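Home Ask Browse Topics Members Log in

Can a robot put away the drinks yet?
Asked 22/05/2020

My dad has bad shoulders and getting bottles in and out of a low freezer drawer is the part of shopping day he hates most. I keep reading that household robots are nearly here. Is any of them up to this one chore? I don't need it to cook or fold shirts, just bottles, table to fridge and back. He lives in Prirkby if that matters for repairs.

3 answers

Not yet. Buy a taller fridge.

Rutherford

I love this question because it sounds so easy! Picking up a bottle by the neck and shoulder is something a good robot hand can manage now, and a full bottle standing on a clear table is about as friendly as it gets.

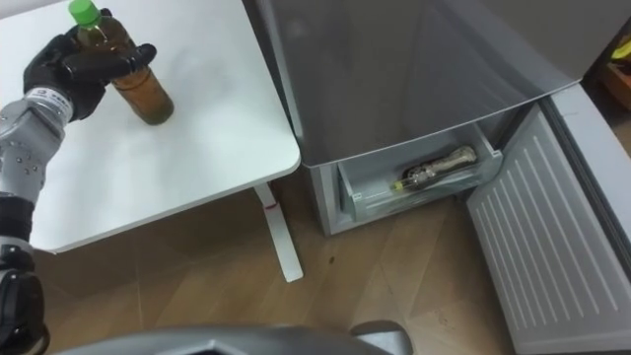
The drawer is where it gets fun. It has to be pulled out far enough, the bottle has to go in on its side, and then the door has to close without catching on anything. Each of those is doable, but doing all of them in a kitchen the machine has never met is the hard bit (and the bit I can't wait to see solved). Clear plastic is tricky for cameras too. Two bottles close together are harder than one, as the fingers need somewhere to go.
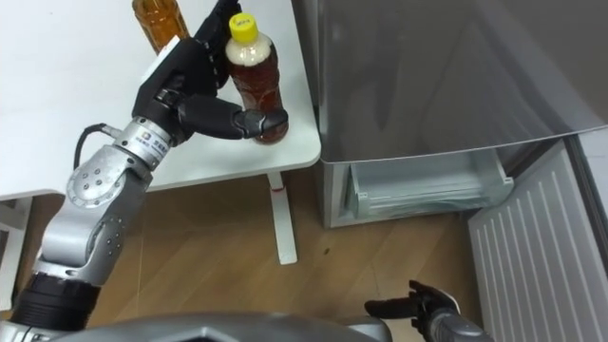 Evaristo Donati

Agree with most of that. I help out at Zukarcombe, where we've been trying chores on a two-armed setup called Pilo since March, and bottles are my favorite! Slow, though. Your dad would beat it even with the shoulders. For now I'd keep his drinks on a shelf at chest height and ask again in 2 or 3 years, I really think it's coming.

3126 views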